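Dec 23, 2023

Backups again. Sorry

Ok quick one because the roast needs to come out of the freezer and I still havent wrapped anything.

I said in September I would finally sort out the family photos. Did not happen in September. Happened this week, mostly between midnight and 2, with cold tea. Fourteen years of pictures spread over an old laptop, two phones, a shoebox of CDs and a cloud account I forgot I was paying for. Great system.

What set me off was Dace Kļaviņa at work losing everything from her Ladville years. All on one drive. It clicked for a morning and then stopped, and the quote to get the files back was over 1,000 dollars, no promises. She was very calm about it. I would not have been calm. I went home and looked at my own one drive and felt sick. 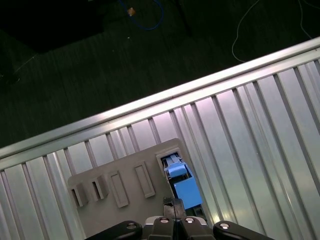

One piece in its slot. One day my desk too.

So the plan, such as it is. One copy on the computer. One copy on a drive in the closet. One copy at my sister's in Pearce – she gets it when we go up for New Year and I bring the old one home. Thats it. No fancy software. I tried Pikuser for the duplicates and it was fine, found 70 copies of the same blurry birthday cake, then it wanted 40 bucks to delete them. Deleted them by hand. Took forever, watched bad TV.

Naming folders is where I lose the will. Year first, then month, then a word or two. "2011-07 lake". Do NOT call anything "misc" or "new new sort later". I had four of those and they were all full of screenshots.

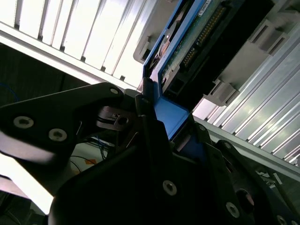

The CDs were the worst part. A couple wouldnt read at all, probably the Sindau trip, which hurts because that was the only time Dad let anyone take his picture. Tried them in my neighbors old computer too. Nope. I'm keeping the discs anyway, maybe somebody has a better reader. If you have CDs in a box, copy them this winter, please, they don't last like they told us.

Still to do – the phone videos (huge), Mom's slides (not even thinking about it), and labels for the drives so I stop guessing which one is newer. Masking tape and a marker is the current idea.

Right. Roast. Back in January with the soup thing I promised, if I can find teh recipe.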